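June, a little before six in the morning

I woke up ahead of the alarm again and lay there listening to the pigeons on the gutter, and then I thought, well, if I'm going to be awake I may as well be awake with coffee, so now I'm at the kitchen table with the good pen and the window open. The air smells of cut grass and somebody's toast. I do love this hour, even when I complain about it.

I want to get the walk written down before the days run together. We left Punarard yesterday with packs that were far too heavy (mine had two sweaters in it, in June, because I am my mother's daughter) and climbed the old mule path toward the ridge. Imogen had the map and I had the sandwiches, a fair division if you ask me. The sign at the bottom says 1330 meters at the pass, and I stood in front of it pretending to read the small print while I got my breath, before we had even started.

The first part goes through chestnut trees and it was lovely and cool in there. We talked the whole way up, mostly about Imogen's sister's wedding and whether you can reasonably ask guests to take off their shoes. I said no. Imogen said it depends on the floor. After the trees the path turns to loose stone, and there we both went quiet and just looked at our feet for a good long while. I had one wobble where the stream crosses, and I grabbed a handful of thistle to steady myself, and I am still picking little bits of it out of my palm this morning with the tweezers from the sewing box.

There's a chapel near the top with a date over the door, 1825, and a bench along its south wall that has been worn into a dip by all the people who have sat on it. We sat on it too. Imogen took her boots off and put her bare feet on the warm stones and made a noise I can only call indecent. We ate the egg sandwiches and then, after a bit of negotiation, the cheese ones I'd been saving for the way down. I could see the whole valley, with the road like a piece of dropped string, and I thought about Dad, who would have named every hill for us and gotten half of them wrong. 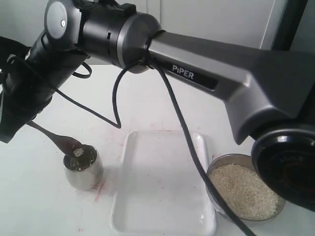 Was the climb too much for my knee? Going up it behaved beautifully, but the way down was another matter, and I came the last stretch sideways like a crab.

Milagros Cordero had supper ready when we limped into the guesthouse, bless her. She has run the Lunura since before I first came here with the girls, and she still puts me in the back room because she remembers I like the fig tree. There was bean soup, and lamb, and a dish of greens with so much garlic I can taste it now, and she would not hear of us helping with the plates. She wanted to know everything — which path, how long, whether the stream was high, whether we had seen her cousin's goats. We had not seen the goats. I think she was a little disappointed in us.

After supper she brought out the shoebox of photographs and we went through it under the lamp. There was one of the old bus, the one that used to come over from Grekemier twice a day, with half the village standing in front of it in their best clothes. Milagros is the small cross one with the ribbon. She told us the driver would stop for anybody, anywhere, even for a woman who only wanted to hand him a letter. I thought of how long I stood waiting at the proper stop this spring in the rain and felt quite jealous.

I slept like a stone until the pigeons.

Things to remember: leave 50 in the envelope for the girl who does the rooms. Write to Paul about the roof. Buy a smaller notebook for walking, because this one weighs as much as a brick. Ask Milagros for the name of those greens again; I had it at supper and lost it on the stairs.

Imogen wants to do the lower path today, the one by the river, and swears it is flat. I can hear her moving about overhead, so she must be looking for her other sock. I'll put the second pot on and rub some liniment into this knee before she comes down and sees me doing it.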